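Flavitz Kitchen Words: a list of household cooking terms in four languages

Version 2

What this is

Flavitz is a word list. It collects the everyday words people use at home for cooking, storing and serving food, in English, Amharic, Oromo and Mandarin Chinese. It was put together for people who write recipes, menus and school handouts for mixed-language readers and who found that ordinary dictionaries gave them restaurant words or textbook words.

The list has 158 entries. Each entry is one idea, such as "to simmer" or "leftovers," with at least one word or phrase for it in each language. Some entries have several.

Files

words.csv – the main list, one row per word
notes.csv – longer remarks, linked to the main list by entry number
sources.txt – which contributor supplied which rows
changes.txt – what was changed between versions

All files are UTF-8. Amharic is in Ethiopic script and Mandarin is in traditional characters. Open the CSV files with the encoding set by hand if your spreadsheet program shows question marks.

Columns in words.csv

entry: the entry number. Numbers are never reused, so there are gaps.
lang: en, am, om or zh
word: the word as written
roman: a spelling in Latin letters, for am and zh only
use: home, market or both
region: left blank if the contributor had no view on it
note: yes if there is a matching row in notes.csv

How the words were collected

Tiruwork Weldu and Wondimu Tekleab wrote the Amharic column, Hawi Nigatu the Oromo and Shu-fen Yang the Mandarin. Morag Moncrieff wrote the English and kept the entry numbers in order. Each contributor started from the same 83 ideas and added others that came up along the way. Words were then read aloud to at least one other speaker at home, and anything that person would not say was marked or dropped.

No words were taken from published dictionaries. Spellings were checked against them afterward, and where the home spelling was different both are given.

Changes in version 2

Added 30 entries on storing and reheating food.
Split "to fry" into shallow frying and deep frying. The old entry number now points to shallow frying.
Tone marks added to the Mandarin romanization.
Fixed doubled consonants in the Oromo column, mostly in words for grains.
Removed the "formal" column. It was filled in differently by each contributor and could not be repaired.

Known problems

The English leans Scottish in places. "Tatties" is listed under potatoes with its region given, but a few others may have slipped through without one.

The romanized Amharic does not show long consonants. Two words that sound different can look the same in that column, so use the script column for matching.

Words for breads and pancakes do not line up across the four languages. We stopped trying to force them into shared entries – see the remarks for those rows in notes.csv before merging anything.

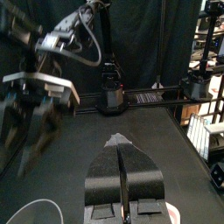

Meat cuts are thin as well. Shu-fen's market words are much finer than the English ones, and several of her rows share one English word. This is correct as it stands and does not need a fix.

Using the list

You may copy, print and change it for any purpose, including paid work. Please keep sources.txt with it. If you add a language, use a new lang code and leave the existing rows alone.

Corrections are welcome. Send the entry number, the word you would use and where you learned it. We do not accept corrections made by machine translation. The next version is planned for December and will cover words for table settings and washing up.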